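Feb 4, 2018
Suturing policy, tissue bench. Notes CG, CB to check the numbers before they go anywhere.

Where we are: retrained the needle driving policy over the weekend on the full demo set, 376 throws after Colette threw out the ones where the left tool log had dropouts. Was 424 before the cull. I thought losing that many would hurt but the val loss is lower and the curves are much less jumpy, so the dropouts were poisoning it more than I wanted to believe. Should have done this in the fall.

Changes from last run
- action is now relative tip pose, in the frame of the tool at the start of the chunk. Absolute poses gone. Kinematics on the cable driven arms drift enough between sessions that absolute never had a hope.
- shorter chunks. Long ones looked lovely on the pads and then overshot on tissue.
- jaw angle predicted seperately from pose, own small head. Before this the jaw signal got averaged into mush right at the release.
- endoscope image only, no stereo. Catriona (me) wants stereo back, Colette doesn't. Parked.
- colour jitter on, mostly reds and highlights. Glare was killing us.

Bench run: 19 attempts at the drive and handoff, starting from needle already gripped on the one side. Knots and cutting all teleop, we aren't touching that yet. Scoring the same as the pads: bite, drive through, release, regrasp on the exit side, pull out. Score each phase on its own, don't just write pass/fail at the end (did that once, useless for debugging).

Rough notes while running:

Bite is good. Better than good, it finds a sensible entry point even next to old stitches, which I'd worried about because black thread lying on the surface used to pull the tip towards it. Didn't see that today.

Drive ok. Wrist rotation follows the needle arc more or less. A few where it pushes instead of rotating and the tissue bunches up ahead of the tip. Force estimate from motor current is too noisy to catch it, tried a threshold, got false stops. Took the threshold out again.

Release is where it goes wrong. Jaws open fine, then it hangs. Sits over the tissue making tiny corrections and won't commit to who goes in next. Two attempts it just dithered untill I hit the pedal. Looks like the usual thing, the demos have pauses there because the operator is looking and thinking, and the policy has learned the pause. Same symptom Colette had on the peg transfer last May.

Regrasp, when it does go, approach angle is too flat. Needs to come in more across the needle. Mostly slips along the curve a bit before it closes.

Things to try, in order:
1. trim the pauses. Anything under a speed threshold for longer than a set time gets cut, keep a few frames either side. Script is half written in the Groto repo, branch is called depause, ignore the commit messages.
2. phase label as an input, hand labelled. Boring but cheap. Colette reckons a couple of afternoons.
3. recovery demos. Start with the needle standing in tissue, both jaws empty, operator takes it from there. We have basically none of these, every demo we've got goes start to end cleanly, so no wonder it's lost once it's off the path.

I'd do 3 first to be honest but 1 is nearly free so 1.

Bench stuff
Kidar controller dropped out 2 times, both straight after homing. Power cycle fixed it. Logged it, if it goes a third time we swap the cable.
Keep the tissue moist, spray between attempts, it changes how the needle bites once the surface starts to dry and then you can't compare early runs with late ones.
New needles are in the Bodin drawer. Same curvature as before, please don't mix in the old bent ones.
Log timestamps are still offset against video. Known. Colette's sync script fixes it but has to be run BEFORE the phase scoring, I forgot and redid an hour of it. 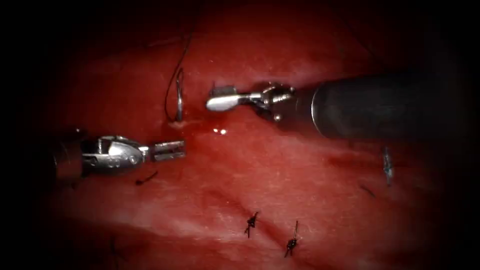
Colette, scoring sheet is in the shared folder under Pluvside, second tab. Could you redo the release column blind, without looking at mine? I was marking the hesitations as fails by the end and I don't think I was at the start.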